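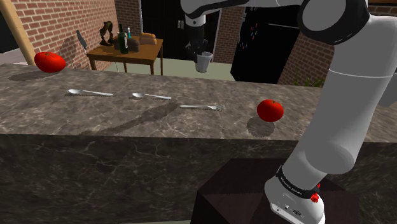 로봇 교시 소프트웨어 업체 Plirkuda가 원격 조작 교시 도구 Wike의 시뮬레이션 모듈을 09/08/2018 공개했다. 작업자가 손에 쥔 컨트롤러로 가상 로봇팔을 움직이면 관절 각도와 그리퍼 개폐 값, 주변 물체의 자세가 하나의 시연 데이터로 기록되는 방식이다. 배포본에 포함된 기본 장면은 주방으로, 대리석 조리대 위에 토마토와 숟가락, 포크가 놓여 있고 흰색 로봇팔이 그리퍼로 작은 흰색 컵을 공중에 들고 있다. 조리대 뒤쪽에는 벽돌 벽과 검은색 냉장고, 병과 빵을 올린 작은 목재 탁자가 배치됐다. 회사는 주방을 첫 번째 장면군으로 정했으며, 작업대와 창고 선반 장면은 개발 순서상 그다음이라고 밝혔다.

Wike는 지난 4월 실물 로봇용으로 먼저 나왔다. 당시 버전은 직접 교시와 원격 조작을 모두 지원했다. 직접 교시는 작업자가 로봇팔을 손으로 잡고 원하는 경로로 끌어 움직이는 방식이고, 원격 조작은 떨어진 위치에서 컨트롤러의 움직임을 로봇에 전달하는 방식이다. 이번 모듈에서는 원격 조작만 쓸 수 있다. 실물 로봇에서 직접 교시로 기록한 경로를 불러와 재생하는 기능은 들어 있으나, 재생 중 경로를 수정하려면 원격 조작 모드로 전환해야 한다.

조작 입력은 6자유도 컨트롤러와 3차원 마우스 2종을 받는다. 컨트롤러의 위치와 방향은 말단 좌표계의 목표 자세로 변환되고, 역기구학 계산을 거쳐 각 관절의 목표값이 된다. 특이점 부근에서는 감쇠 최소제곱법을 적용해 관절 속도가 급격히 커지는 것을 억제한다. 작업자가 클러치 버튼을 놓으면 컨트롤러와 로봇의 연결이 끊기고, 팔은 마지막 목표 자세를 유지한다. 손의 위치를 다시 잡은 뒤 버튼을 누르면 그 지점부터 상대 이동량으로 조작이 이어진다. 이동 배율은 작업 중에도 바꿀 수 있어, 먼 거리를 옮길 때와 물체를 잡기 직전의 미세 조정에 서로 다른 값을 적용할 수 있다.

시연 한 건은 시작 표시와 종료 표시 사이의 구간으로 정의된다. 기록 항목은 관절 위치와 속도, 말단 자세, 그리퍼 명령값과 실제 간격, 장면 내 물체의 위치와 방향, 가상 카메라 영상이다. 작업자는 종료 시점에 성공, 실패, 폐기 가운데 하나를 지정한다. 실패로 분류된 시연도 파일에 남고, 학습용으로 내보낼 때 포함 여부를 선택한다. 물체의 초기 위치는 시연마다 지정 범위 안에서 다시 배치되며, 난수 시드가 함께 저장되므로 같은 초기 상태를 다시 불러올 수 있다. 조명 방향과 조리대 재질의 무작위화는 기본값이 꺼짐이다.

공개와 함께 제공되는 시연 묶음은 모두 3,846건이다. 이 가운데 1,126건은 컵을 집어 지정 위치로 옮기는 작업이고, 나머지는 식기 정리와 채소 옮기기 등으로 구성된다. 작업 유형은 14가지로 나뉜다. 시연은 Butby에 있는 Plirkuda 시험실의 조작 인력이 수집했다. 회사는 유형별 평균 소요 시간과 성공 비율을 배포 문서의 부록 표에 실었고, 조작자 숙련도에 따른 차이는 별도로 집계하지 않았다.

실물 적용 결과도 일부 공개됐다. 자동화 설비 업체 Gradov는 시뮬레이션 시연만으로 학습한 정책과, 여기에 실물 시연을 더해 추가 학습한 정책을 자사 시험 셀에서 비교했다. Gradov에 따르면 컵 옮기기에서는 두 정책의 차이가 작았지만 식기 집기에서는 실물 시연을 더한 쪽이 뚜렷하게 앞섰다. 납작한 금속 물체는 손가락 끝과 바닥면의 접촉이 먼저 일어나는 경우가 많아 시뮬레이터의 마찰 및 접촉 모델 오차가 그대로 드러난다는 설명이다. 두 업체는 접촉 파라미터를 실측값으로 보정한 뒤 같은 시험을 반복할 계획이다.

제약도 있다. 현재 버전은 한 팔 조작만 지원하며, 힘 피드백은 컨트롤러 진동으로 단순화돼 있다. 접촉력의 크기는 진동 세기로 전달되지만 방향은 전달되지 않는다. 액체와 천 같은 변형체는 장면에 넣을 수 없고, 토마토를 포함한 식재료도 모두 강체로 계산된다. 따라서 쥐는 힘에 따른 눌림이나 파손은 시연 데이터에 반영되지 않는다. 통신 지연은 설정값으로 삽입할 수 있다. 원격지의 실물 로봇을 다룰 때와 비슷한 조건에서 조작자를 훈련하기 위한 기능으로, 지연값은 고정 또는 무작위 변동 가운데 선택한다.

기존 사용자가 만든 장면 파일은 변환 도구를 거쳐야 새 모듈에서 열린다. 변환 과정에서 충돌 형상은 볼록 다면체의 조합으로 다시 계산되며, 손잡이 안쪽처럼 오목한 부분은 분할 수를 높여야 형태가 유지된다. 로봇 모델은 URDF 형식으로 추가할 수 있다. 그리퍼는 평행 개폐형만 검증됐고, 다지 핸드는 불러오기는 되지만 조작 매핑을 사용자가 직접 작성해야 한다.

모듈은 기존 Wike 이용 계약에 포함돼 추가 비용 없이 내려받을 수 있다. 신규 이용자에게는 기능 제한이 없는 평가판이 제공되며, 평가 기간에 기록한 시연은 기간이 끝난 뒤에도 내보낼 수 있다. 시연 묶음은 연구 목적에 한해 별도 계약 없이 쓸 수 있고, 상용 제품의 학습에 사용하려면 Plirkuda의 서면 허가를 받아야 한다. 양팔 조작과 작업대 장면은 다음 판에 들어갈 예정이며 배포 시기는 정해지지 않았다.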